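# Ramik: Two-Arm Vegetable Prep - Project Report

Course: Robotics Project Lab, second semester

## What we set out to do

Our group was given a pair of arms and asked to pick a household task that needs both of them. We picked salad prep. The full task was to pick up a carrot, slice it on a mandoline, and move the slices into a bowl. We named the project Ramik in the first week and kept the name because it was already on all our folders.

We didn't finish the full task. By the end of the semester the arms could do the pick and the transfer to the bowl, and slicing was only tried with the blade taken out.

## Setup

We worked in a home kitchen instead of the lab. The lab table has a plain white surface and our first grasp model did well on it, but the teaching staff asked us to test somewhere with more clutter. We left the everyday items on the table and only kept a clear area near the front edge.

The arms were controlled from one laptop. One group member drove them by hand to record demonstrations, and a second person kept the log and held the stop button. We recorded 48 demonstrations over two sessions and threw out the ones where an arm hit its joint limit, which left us with 33 for training.

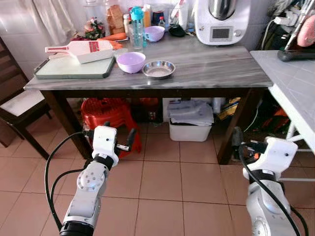 Training took one night on the department machine. The first model we loaded had been trained with the wrong gripper scale, so the fingers closed too early on every attempt. Fixing that was a one-line change, but it cost us most of an afternoon to find.

## Tests

We ran 30 trials. Each trial started with the arms in the same rest position and one carrot placed in the clear area. A trial counted as a success if the carrot ended up in the bowl with no help from us.

| Result | Trials |
|---|---|
| Carrot in bowl | 21 |
| Dropped on the way | 5 |
| Missed grasp | 4 |

The drops mostly happened when the gripper took the carrot by the thin end. The missed grasps all came late in the day, when the light from the window had changed. Our demonstrations were recorded in the morning, so the model had no examples of that.

## Problems

- Cables. They pulled on the arms in some poses. We re-routed them twice and still had to avoid the far reach.
- Height. The arms reach up to the tabletop from below, and the wrist had trouble pointing straight down.
- Logging. We used the spreadsheet template from the Basura group (the trash sorting team). It worked well after we added a column for lighting.

## Next semester

We want to record demonstrations at different times of day and clamp the slicer in place before trying it again. We also need a cut-resistant guard approved before the blade goes back in. The code and logs are in the shared course folder under Ramik, with the gripper scale fix in the setup notes.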